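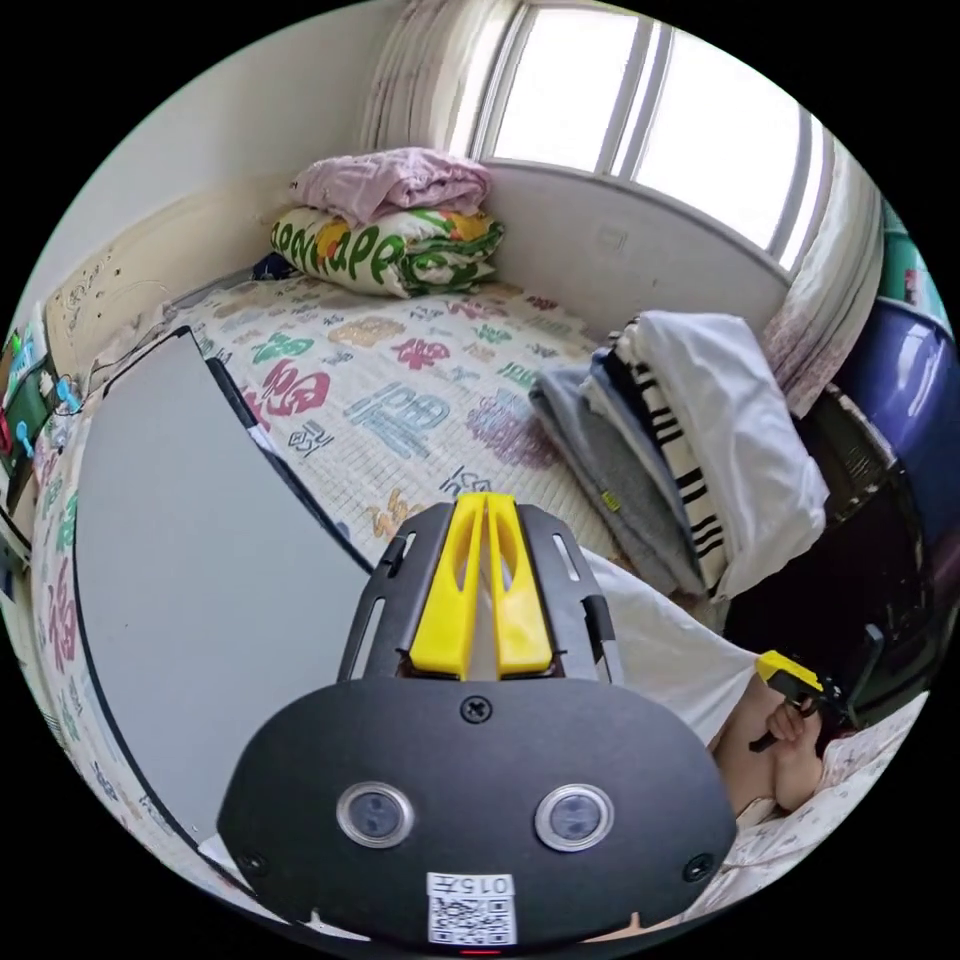

1 min read · 185 words

Drulluddale notebook, June, folding runs

Back on the bed after too long on the lab table, and I'm so glad we moved! The Velon policy had only ever met clothes on a plain flat surface, and the quilt with the big colored characters is a much ruder background (the wrist view is full of edges that have nothing to do with the shirt). We're at 803 clips for the bedroom set, and I want up to 2,000 before I retrain.

Two hand-held grippers, one per hand, yellow fingers on both. I went through 258 of the clips this morning with Gosselin, our alignment script, and the left and right streams line up much better than they did in May. It still drifts if one side starts late, so please start both and then touch the tips together!
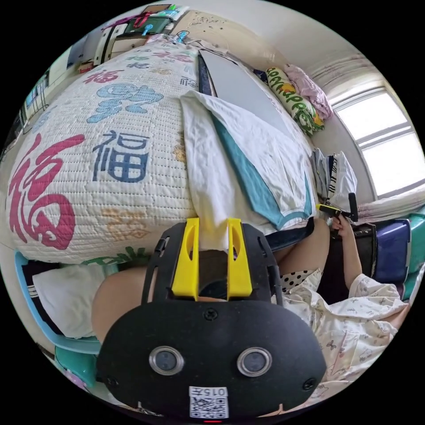
Hem grasps

White tee with teal sleeves, laid out flat. I like to come in low at the hem and close slowly, so the tips take a little tuft and leave the quilt alone. White on cream is hard for the Drullus segmenter, though the teal trim gives it something to hold on to.

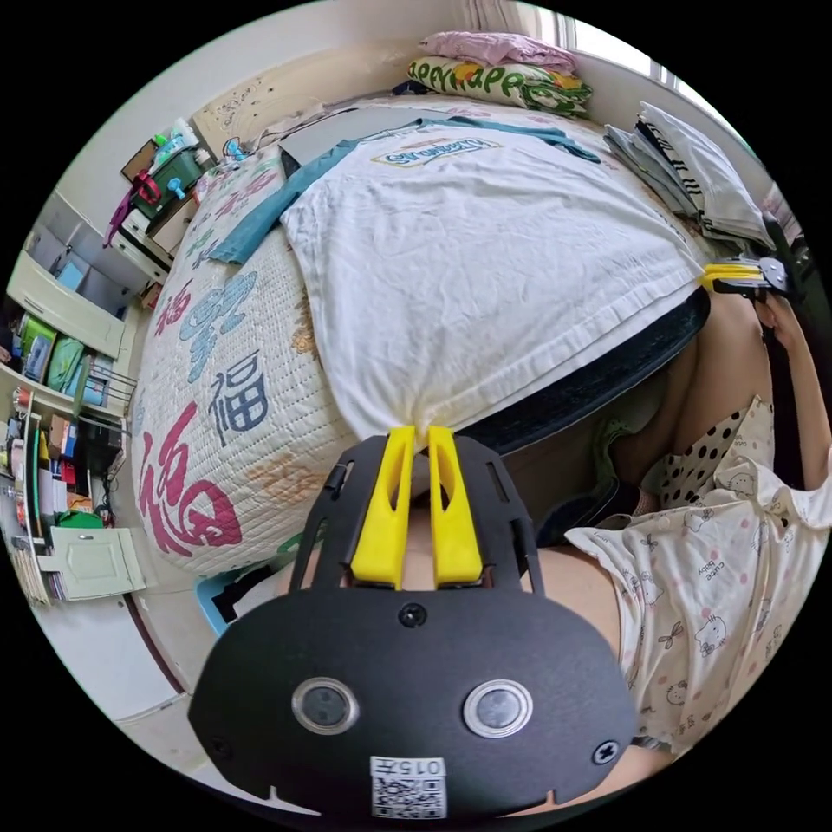 Fingers closed on the lower hem, unit 015.

To do: rerun Drullus on the hem clips only, and try a darker shirt.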